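Hileddale Winter Supper Walk – Questions We Get A Lot

Updated February 5, 2023. Typing this between emails, so if something's missing, ask.

What is it?

An eating walk through downtown Hileddale. You buy a ticket, get a wristband and a paper map, and go from place to place eating small plates until you can't. Restaurants, a bakery, a couple of bars. No tour guide. Nobody herding you.

How much?

79 dollars a person. Covers all the food on the map plus two drinks. Extra drinks are on you, pay at the bar. Tips aren't included, please bring cash for the servers, they work hard that night.

Where do I pick up my wristband?

Front counter at Simard, the bakery. Bring the name you bought under. Printed tickets are fine, phone tickets are fine, a screenshot is fine. If your friend bought for the whole group, the friend has to come in or send us a note first.

Can I start anywhere?

Yes. Please do. Everyone starts at Simard becuase that's where the wristbands are, then everyone goes next door, and then there's a line next door. Walk to the far end of the map and work back. You'll eat better.

What's on the menu?

Changes until the last minute. So far: dumplings and a cold noodle dish at Flukia, smoked pork belly and pickles at Bollow, onion tart and something with pears at Simard. Others still deciding. Full list goes on the map.

Do places run out?

Sometimes. We ask every kitchen to cook for the full ticket count and most of them do. If a stop is out of its main plate they have to give you something else, and it should be hot food, not chips.

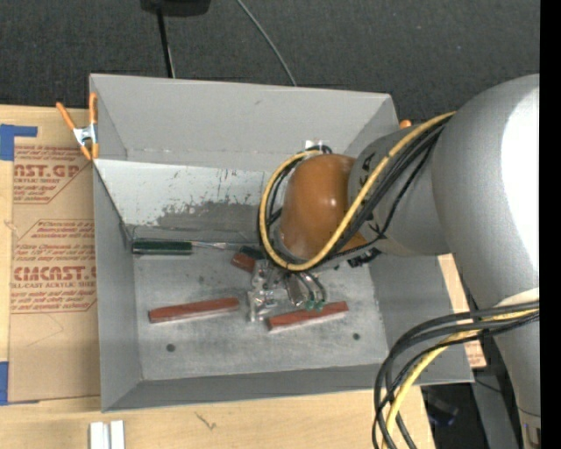
Pankaj Dhillon wrote to us that the dumplings at Flukia were gone by the time he got there in December, and that the swap was a bowl of rice with not much on it. He said the service was friendly, he'd go back for a regular dinner, but he'd paid for dumplings and wanted dumplings. Fair. We talked to the kitchen. They're making a bigger batch and holding part of it back for the second half of the night. Pankaj, if you're reading, come late and test it.

Vegetarian?

Yes, every stop has a plate. Say so when you walk in, not when the food lands. Two stops can do vegan without notice, they're marked with a leaf on the map. The rest need you to tick the box when you order your ticket.

Gluten free?

Harder. Flukia can do it, ask for the tamari. Simard is a bakery, flour in the air, we wouldn't if it's serious for you. Email first and Kiran Kaushik will send you the ingredient sheets as they come in.

Nut allergies?

Same answer, email first. We don't cook any of it so we can't promise anything for the kitchens.
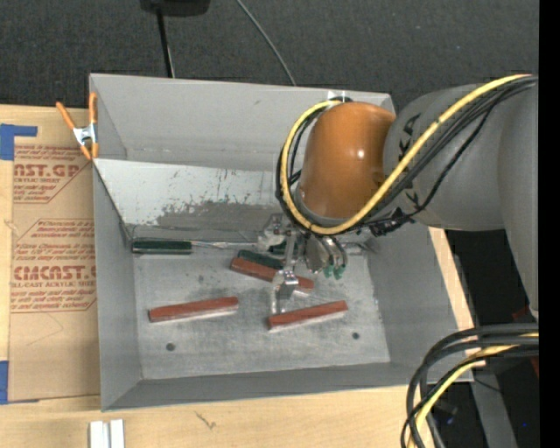

How big are the plates? Small, but there are a lot of them and people fill up too early, every single time. Skip lunch or keep it light. The one that gets people is the pork belly at Bollow – they call it a taste and then out comes a long narrow bar, reddish-brown on the top with a pale strip of fat along the edge, same coloring as the red bars in the bin up there, and you're done for the night. Share it. Or get it wrapped, they have foil. The pickles are free to refill and you should refill them.

What do my two drinks cover?

House beer, house wine, cider, or anything soft. Cocktails not included except the hot cider one at Bollow, which is. Tear-off tabs on the wristband. Lose the tab, lose the drink, sorry, the bars are strict on this and they should be. Bring ID even if you're clearly older than all of us.

Can I bring kids?

Sure. Kids eating off your plates don't need a ticket. Kids who want their own plates do. Bollow is grown-ups only once the band starts. Ask at the door when that is, it moves.

Can I bring the dog?

Outside only. Simard has a bench and a water bowl. Not inside anywhere.

What if it snows?

We walk. Bad enough to close roads, we move it and your ticket moves with it. We'll email everyone that morning. Wear real shoes – the hill behind Flukia is steep and the bricks get slick.

Refunds?

Full refund until the food orders go in, then none. You can hand your ticket to somebody else any time, just send us the new name. Please don't sell it for more than you paid, we do notice.

Parking?

Street parking is free after business hours. The lot behind the bank is NOT free, people got towed last time. Better to get dropped off. You get two drinks and some people buy more.

Is it wheelchair friendly?

Mostly. Flukia has a step at the front but a ramp on the alley side, knock and they'll open it. Bollow is level, bathroom is a tight fit. Simard is easy. Map has notes on the others. If you want a route that skips the hill, ask for it at pickup.

Do we get a table?

No reserved tables. Lots of standing, some stools, coats on top of coats. Eat, say hi to whoever's squashed in next to you, move on. If you need a seat tell the host, every stop keeps a few chairs back.

Someone was rude to me at one of the stops. Who do I tell?

Us. Same night if you can, text the number on the back of your map. We pass it on and we follow up. Good stories too please, the cooks like hearing them and so does whoever was on dishes.

Can my restaurant join?

Full for this round. Email Kiran with your name, how many you can feed in an hour, and one dish you could make over and over without hating it. We'll come eat at your place first. We pay for our meal.

Can I buy at the door?

If there are any left. Simard will have a sign in the window, either says YES or SOLD OUT. Please dont call the bakery to ask, they're baking.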